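Print this page | E-mail this article

Who gains from one more soil number?
Opinion, by Ursina Schnyder
Tue 30 July

The Plindberg growers' co-op wants every member to pay for a yearly soil score. The test comes from a lab called Wallner, costs $83 a field, and boils the life in your dirt down to one figure. I farm 400 acres outside Limidwood, and I'm not sold.

I have nothing against soil tests. I pull samples for phosphorus, potassium and pH, and I change what I spread when the results come back. My trouble is with a single score that mixes carbon, crumb structure and microbe activity by a formula the lab won't print.

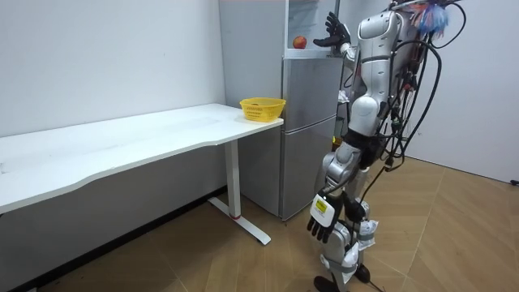 Photo: Elfriede Fuchs

In May I sent in two bags from the same bucket, mixed by hand, under two field names. One was called "fair" and the other "good." The lab told me biology varies. I'm sure it does. So what am I supposed to do with the word "good"?

The co-op's handout leans on a trial of 19 fields where higher scores went along with better corn. Those fields also had the deeper topsoil. A yardstick and a shovel would have sorted them in the same order.

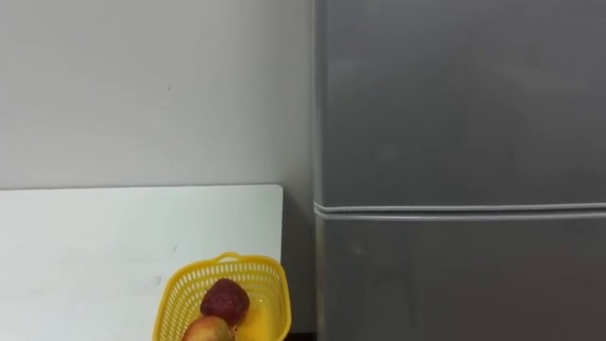 What the score is for

Read the fine print on the Ero program, which the co-op would like us all to join next. Members with rising scores get first pick of the premium grain contracts. Now the number has money riding on it, and I would expect people to learn quickly which corner of the field to sample, and in what week. I might do it myself.

A renter has it worse. Three good years of cover crops can raise the score, and then the landlord has a sheet of paper that says the ground is worth more rent.
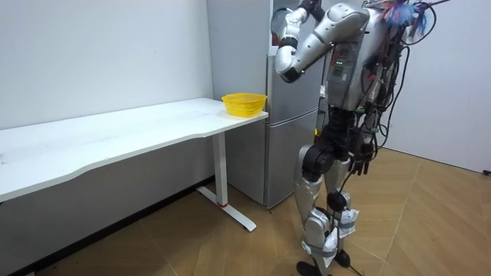

Vol. 83, No. 19

Supporters say we need a baseline before we can talk about improvement. Fine. Let the co-op pick a few fields, sample them at the same spots and the same time of year, and publish the raw results for each measure. Leave the formula out until somebody outside Wallner has checked it.

I've asked for that twice at member meetings. Both times I was told it was being looked into. The fee, meanwhile, is already on the draft budget for next year, and I plan to vote against it.

Print this page | E-mail this article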